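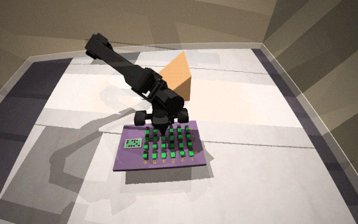

Mac an tSaoi
Kolumnist

Die Stadt Wirnolley will ihre Bibliothek jetzt auch ohne Personal öffnen, täglich bis 22 Uhr. Man soll das für einen Gewinn halten. Ich habe meine Zweifel.

Angefangen hat es in der Zweigstelle Drestgate. Vor 36 Monaten verschwand dort die Auskunftstheke, es kam ein Terminal. Seither, so die Verwaltung, seien die Besuche um bis zu 8 Prozent gestiegen. Gezählt wird allerdings an der Tür, und durch die geht auch, wer nur den Kopierer sucht oder einen Platz im Warmen.
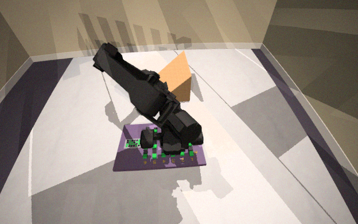
Schwarzgrauer Roboterarm auf violetter Grundplatte, Computergrafik

774 Unterschriften liegen inzwischen gegen den Plan vor. Im Rathaus nennt man das Nostalgie. Mag sein. Aber wer je mit einem Kind vor dem falschen Regal stand, weiß, was eine Frage an einen Menschen wert ist – und wie wenig ein Suchfeld hilft, wenn man den Titel nicht kennt.

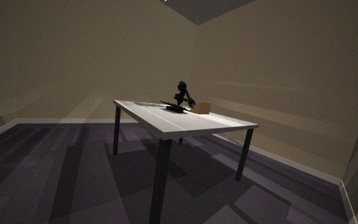

Roboterarm an einem weißen Tisch, simulierte Ansicht

Die vier Stellen, die wegfallen, sollen »umgewidmet« werden. Wohin, steht in keiner Vorlage. Auch im Nachbarort Otance hieß es einmal, es werde niemand ersetzt. Dort ist heute vormittags geschlossen, und die Vorlesestunde wurde gestrichen. Bevor der Rat im Januar abstimmt, möchte ich wenigstens die Kostenrechnung sehen.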